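Bosska practice is a set of working rules for picking up small household goods with hand-held grippers. Lalit Sachdeva wrote the first version, and Wadell and Rawat later adopted it. The rules cover the table, the objects and the state of the finger pads.
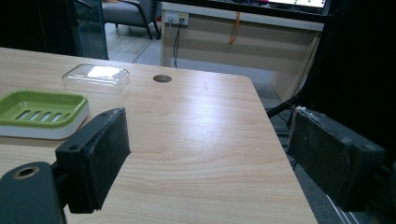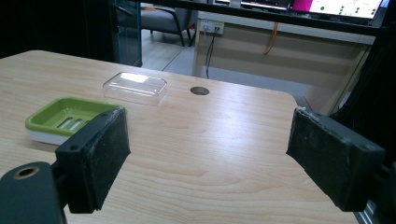

Soap dish and clear lid on the table, gripper fingers in front.

Lendden, July. The current version has 3 parts. Pads must be checked for dust and fraying after every 45 picks, and replaced after 2,000. Clear plastic items are listed separately, as reflections can hide their edges. The shared log holds 3,137 entries.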